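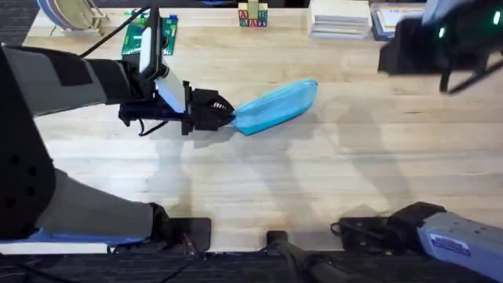
Two-Arm Bench Build: Your Questions, My Answers

By Nermin Ersoy
Posted 15th August
33 comments | 100 shares

I keep getting the same messages about the two-arm setup in our shared workshop, so I've pulled them together on one page. I'll add to it when new ones come in (and please do keep them coming, I love getting them!). If you're brand new, the build log from May covers the table and the mounting, and this page mostly covers the stuff that came after.

What is the project, in one sentence?

It's called Gedby, and it's two arms on one table learning to deal with pencil cases – picking them up, opening them, taking things out, putting things back in.

Why pencil cases?

I wanted something soft with a zipper that fits on a table, and I already owned a blue one. I'd spent a whole winter stacking blocks and I was so bored of blocks. A block stays the same shape no matter how badly you grab it. A pouch sags, it folds over on itself, the pens slide down to one end and suddenly the whole thing hangs at a different angle than it did a minute ago. It's much harder and a lot more fun to watch.

Do I really need two arms?

For a zipper, I'd say yes. Something has to hold the fabric while something else pulls. I tried for a while with one arm and a lump of putty holding down the other end, and I got a lot of practice at scraping putty off nylon. If you only want to pick up and place, one arm is plenty and you'll save yourself all the work of stopping two of them from bumping into each other.

How far apart should the bases be?

Closer than you think! Both of mine are mounted along the same edge of the table. On my first layout I had them way out at the corners so they'd look nice and symmetrical, and the patch in the middle where both could reach was tiny. Before you drill anything, tape down some paper, swing each arm by hand with the power off, and draw where the fingertips go. You want the overlap to be big enough for your object in any direction, with some room left over.

What are you using to control it?

The motion side is a little program I wrote called Aneck. It takes the poses I record and plays them back with limits on speed and reach. The part that decides where to grab is a separate thing, and it changes every few weeks, so I'm not going to write it up until it settles down. A few of you asked about running everything over the workshop wireless with the Wi board. I tried it, the lag bugged me, and I went back to cables.

Where do you put the cameras?

There's one on the wrist and one fixed one that looks over the table. If you can only get one, get the wrist one first. The fixed view is great for figuring out what went wrong afterward, but the wrist view is the one that shows you the fingertips and the fabric together, close up, and that's where all the trouble happens. Mount it so you can see both fingers at the bottom of the picture. I had mine angled too far up at the start and I was basically guessing about the last inch.

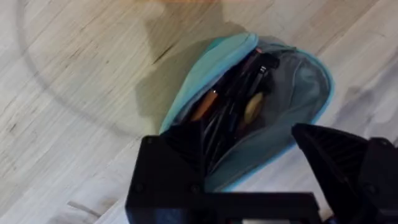

Lighting is the other half of that answer. Black pens inside a pouch are awful to see, they just turn into one dark lump with a few shiny spots on it. Throw in something orange or tan and you've at least got a landmark. Shadows are a pain too, because the arm blocks the light right when you need it. I've moved my lamp more times than I can count and I'm still not happy with it. Two softer lights from different sides beat one bright one, that much I'm sure of.

What fingers are on the gripper?

Black ones with ridges across the gripping face. Smooth fingers slid right off the fabric in my early tests. Ridges catch it nicely, but watch how hard you squeeze – you can snag a seam or trap a fold you didn't mean to grab. I start with the force set low and creep it up until the pouch stops slipping, and then I leave it alone.

How many tries did it take before it worked?

Depends what you mean by worked! I've logged some 500 attempts at the plain pick-up. Opening is a different story and I'm not ready to give anybody a number, because I keep changing what I count as open. Is it open if the zipper moved halfway? I went back and forth on that for a week. For now I say it counts if a marker can come out without catching.

Does it matter how the pouch is lying?

So much. On its side with the zipper facing up is the friendly version. Zipper down is miserable. What I'd do if I were starting over is pick one way of laying it down, get that solid, and then start turning it a little bit at a time. I went straight to tossing it on the table any old way and I couldn't tell which problem I was looking at.

Do you clear the table before a run?

Only the middle. I leave stuff along the back, like the alphabet blocks and some papers and a circuit board, because my bench is never going to be bare in real life and I'd like the thing to cope with that. If your grab point keeps jumping over to the clutter, take it all away and put things back one by one until you find the troublemaker.

Can I use a table with a strong grain, or should I cover it?

I use bare light wood and it's been fine. Dark knots and streaks can look a bit like a pen from above, so it's worth checking a few of your own camera pictures before you decide. A plain mat is a cheap fix, but a floppy one bunches up the first time a finger pushes on it, so tape down the edges.

What about safety in a shared space?

Stop button within reach of wherever you stand, and a second one by the door if people walk through. I run slow when anyone else is in the room. Clamp your cables and route them off the table edge, well away from anything that swings. And tell people before you power up, even if they've seen it a hundred times.

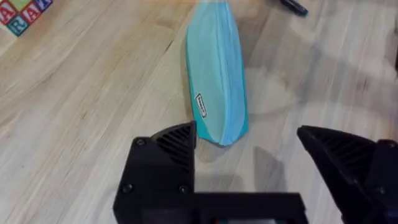
Can I come and see it?

Sure! I'm at the Grestance workshop most evenings, and you're welcome to bring your own pencil case. Bring an ugly one with a sticky zipper if you've got it, I'm short on those.

Will you share the files?

The finger drawings and the Aneck code, yes, as soon as I've cleaned up the comments (some of them were written very late at night). The mounting plates I'd rather you measured for yourself, as mine are cut to fit this particular table and they've got a couple of extra holes I'm not proud of.

What's next?

Putting the pens back in. Then closing it. I've done the closing part by hand with the arms switched off, just to feel where the fabric pulls, and I think the left arm is going to have to let go and grab again partway along. I'll post when I've got something to show.

Share | 2 new comments since last update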